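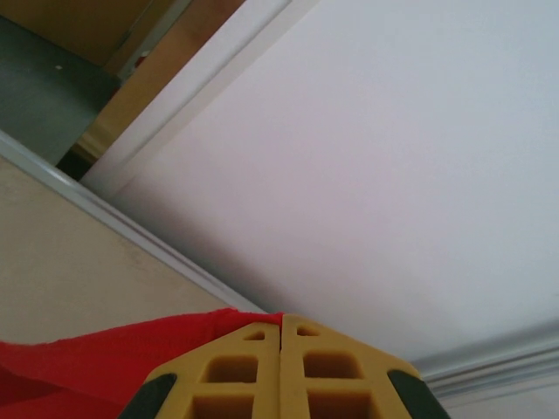 To: prutham-shirts list
Subject: Re: folding the red ones

Last updated: August 3, 2025

I'm answering this on the list so the new people on the Fahy run can read it too. The earlier message asked:

> We got the bag of red ones back from the Kukitz weekend and
> I did a first batch last night. They look fine flat but once
> they've been in the box a day the front has a crease right
> across the letter. Is everyone folding in thirds or in half?
> Also do the ones with no printing go in the same box? There
> are 26 on my sheet and I don't want to do them all over
> again. I can drop them at Tarkemus when they're done.

Thirds, with the print facing up at the end. Folding in half puts the crease down the middle of the chest, and with the larger sizes it goes wherever it wants. I folded in half for a couple of seasons and had the same trouble with the front.

Most of the work is before the fold. They come out of the bag in a wad, and if you start folding from the wad you get a fat corner that never lies down. Take hold of the top edge on both sides and spread it. Look for the printing while you do this. On a bunched one you may only find the white K, and it's small. Once you have that you know which side is which and can turn the rest of it to match.

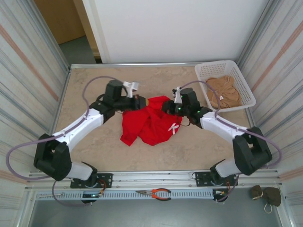 Flattening

Pull from the corners, one side and then the other. Run your hand from the middle outward. Don't bother with an iron, it is too slow for the number we have and the heat isn't good for the letters. Small wrinkles are all right. What you want gone is any place where the cloth is doubled under itself, because that is what shows after a day in the box.

Check the hem before you go on. Some of the older reds drop lower on one side and no amount of pulling will fix it. Line up the top edge and let the bottom be uneven. 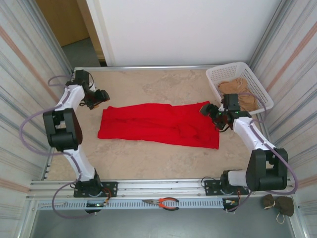 Red cloth spread out on the table, white basket in the back corner.

Stacking

Fold both sides in, then bottom to top. Keep the basket on the table within reach and put each one in as you finish. I stop at a short stack and move it to the box, otherwise the bottom ones slide around and have to be done again.

Plain ones go in a separate box. Write PLAIN on 2 sides of it. Last February they got mixed in and we opened every box at Tarkemus looking for them.

You don't need to redo your batch. Leave those as they are and start with thirds on whatever is left in the bag. The drop-off door at Tarkemus is the one by the loading ramp, and the boxes go on the low shelf, labels out.

If anyone still has reds from the Fahy run at home, please send me a count by size. I have some 100 on paper and I think that is high.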